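Drultside Releases Giden Hand-Held Demonstration Set

STASITOV, December – Drultside today released Giden, a set of hand-held grippers for recording manipulation tasks without a robot present. The operator performs the task by hand, and the record is used to train an arm. 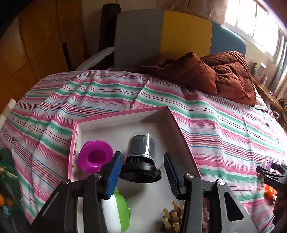
Giden gripper closing on a black cylindrical object in a shallow tray.

The first release contains 1549 demonstrations of 58 household tasks. Conversion to the Danko controller format takes some two minutes per task.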